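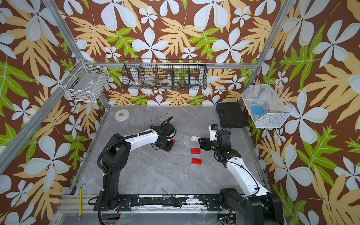
Resholm Allotment and Garden Club | Members' Opinions

Against the low-maintenance garden
by Neusa Furtado

My neighbour's new garden arrived on a lorry one Thursday in May. By teatime it had been rolled out, trimmed at the edges and hosed down, and I was invited to admire it over the fence. I said it was very green. It is very green. It will be very green in January, when everything else in the street has the decency to look dead.

I have been told that people are busy. I know they are. Zubaida Butt works nights and has 52 dahlias, all of them staked, so I take the excuse with a pinch of bonemeal. What people mean by low maintenance, as far as I can tell, is that they would like a garden in the way one might like a painting of a horse.

The catalogues have caught on. Pilero will sell you a box hedge made of something that can be wiped with a cloth. There is a page of climbing roses with a guarantee against fading, and I read it twice to see whether they also guaranteed against greenfly, which I suppose they must.

I am not a purist. I have killed more plants than most members have grown, including three camellias in the same hole. I own a gnome. And I accept that Dirceu Camargo, whose knees are worse than mine, has every right to pave the lower half of his plot and sit on it. At least he sits on it. He complains about the slugs from there, and he knows their habits.

What bothers me is the idea that the work is the fault in the thing, and that some clever person will one day get it out. I have spent whole evenings tying in beans that fell down again by breakfast. I can't say I enjoyed it, but I was outdoors until ten, and I heard the swifts, and Razia Virk came by with a bag of gooseberries and a long story about her drains.

The neighbour, meanwhile, has bought a special vacuum for the leaves. They are my leaves, mostly. I have a large cherry and no plans to move it.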